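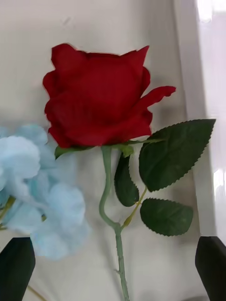 22/08/2020

I gave up on fresh flowers for the hallway in June. The hall gets no sun, the front door lets in a draft, and whatever I put out there was brown by the end of the week. I also kept forgetting the water.

So now I buy fake ones. I used to think they all looked like the dusty stuff in a dentist's waiting room, and some still do. The first bunch I ordered, from Gralent, had shiny plastic stems with a seam down the side, and I sent it back. After that I went to the Jaber store over in Sukwood and picked through the bins in person.

What I look for is mostly the stem and the leaves. A good red bloom is easy to find. A dull green stem with a bit of a bend in it is harder - most of them are straight as a pencil. I like the little thorn on this one, and the leaf has proper saw-toothed edges with a lighter vein down the middle. The petals look soft, and one curls out to the side, which I plan to leave alone.

Cleaning is simple. I use a dry makeup brush once every 2 weeks and a hair dryer on the cool setting for the folds. I don't wash red fabric flowers. I tried it once with a poppy and the sink turned pink.

I still need a vase with a narrow neck. The one I have now is too wide and a single stem just falls against the rim. Femum has a gray one for 70 dollars and I am not paying that, so it will be a bottle for now.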